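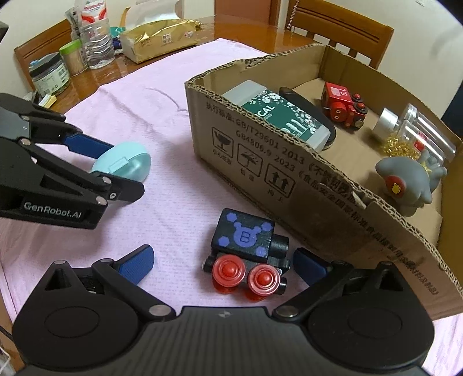
Toy rotation is the practice of keeping most of a child's toys packed away and putting out a small selection, which is swapped for another after a set time. It is widely recommended in parenting books and by shops that sell storage, and the claims made for it tend to run well ahead of the evidence. The method needs little equipment. A large open cardboard box will hold the resting toys as well as any purpose-made tub, and a single item such as a black toy train engine, set out on a cloth on a table, is the sort of thing supporters have in mind when they talk about an "invitation to play". Whether a child takes up the invitation is another matter.

Origins

The idea is often said to be very old, usually without a source. Nurseries and kindergartens have long kept some equipment in cupboards, but this was mostly a question of shelf space. The word "rotation" in its present sense seems to have spread through household advice columns and later through parenting websites, where it was joined to a general dislike of clutter. Claims that it comes from one particular school of education should be treated with care, as several schools are given the credit and their methods do not agree with each other.

Method

In the usual version, toys are sorted into 4 groups. One group is kept out and the others are stored out of sight, and the change is made every 2 weeks. The writer Zoi Panagiotou, whose handbook The Quiet Shelf is frequently quoted, sets a limit of 20 toys per group but never says what counts as one toy. A box of blocks may be one toy or a hundred. Readers have also pointed out that her limit leaves a family with 80 toys, a fairly generous allowance for a book about owning less.

Groups may be made up by type (vehicles, puzzles, dress-ups), by colour, or at random. Most guides advise mixing types so that each group has something to build with and something to pretend with. Favourites are normally left out of the system altogether. This exception is sensible, but it makes the results harder to judge: if the toys a child cares about never go away, the rotation applies mainly to the ones that would have been ignored anyway.

Commercial versions

Several firms sell the practice as a product. Fastitz offers stackable bins with numbered lids, and Hekeck runs a subscription in which toys arrive by post and are returned when the next parcel comes. Both describe their service as a way of reducing waste. Neither has published figures on breakages, cleaning or transport, so the description has to be taken on trust. Ivier, a phone app, sends a reminder when a change is due. A calendar does the same job.

Toy libraries are a much cheaper form of the same thing. The one at Merrick lends to 35 families and opens on Wednesday mornings. Its borrowers rotate toys whether they mean to or not.

Claimed benefits

Supporters say that children play longer and in more inventive ways when fewer toys are available. There is some support for the first part of this. Small studies of toddlers have found longer play with each toy when the number in the room is cut. However, these studies look at a short session in one room. They do not follow a household for months, and they say little about swapping toys in and out. Having fewer toys out and rotating them are two separate measures, and popular accounts run them together.

The claim that a returning toy is greeted "as if it were new" rests mostly on what parents report. Anyone who has put away a jigsaw and brought it back will know the effect is real enough for an afternoon.

Criticism

The early childhood teacher Casimiro Palacios has argued that rotation suits the adults in the house more than the children. In his view, a long game that carries on from day to day is easily broken up when half its pieces vanish into a cupboard. He also objects to choices being made without the child, and suggests that anyone old enough to ask for a stored toy should simply be given it.

Others complain about the labour. Sorting, labelling and remembering the changeover all take time, and many families drop the system and go back to one large box.

See also

Toy library
Loose parts play
Household storage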